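Moltthorpe Community Help > Hobbies, Study and Learning

Keeping interrupted stitches even on practice tissue

Anahera Brunton
I'm in my second year and have been trying to get my suturing up to scratch before the assessment in March. I can tie a decent knot on a foam pad, but as soon as I move on to proper tissue with a bit of give in it, everything goes to pieces. My first two stitches look lovely, the third wanders off, and by the fifth the edges are puckered and I've got tails poking into the next knot along. I've read plenty of guides and they all seem to say something different about how far apart to go and how long to leave the ends. I'd be so grateful for any advice – I've 500 things to learn this term and this is the one that keeps me up at night!

Nikau Hinds
Oh, I do feel for you, I was just the same. Foam sits still and forgives you, and tissue does neither. The surface is slippery, it shifts when you pull, and the light bounces off it so you lose sight of where your last bite went in. What helped me most was slowing right down and doing the first stitch in the middle of the wound, then halving the gaps on either side, so that any unevenness gets shared out and doesn't all pile up at one end.
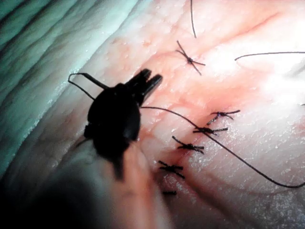

As for tails, leave them long enough to get hold of when the stitches come out, but short enough that they don't get caught up in the neighbouring knot. Lay each knot over to the same side of the wound as you go, and keep your long strand well clear of the stitches you've already tied, or you'll find yourself snagging it on every cut end in the row. Puckering is nearly always from pulling too tight, by the way. The edges only want to meet – if the skin is bunching, ease off. And do have a cup of tea between rows, my hands were always worse when I was cross with myself.

murnwood_mum
my daughter drew little dots with a skin marker either side before she started, worked a treat. ask your tutor if you're allowed though

Nepia
Agree with Nikau about the tension. Also check your needle, a blunt one drags the tissue and you end up blaming your hands.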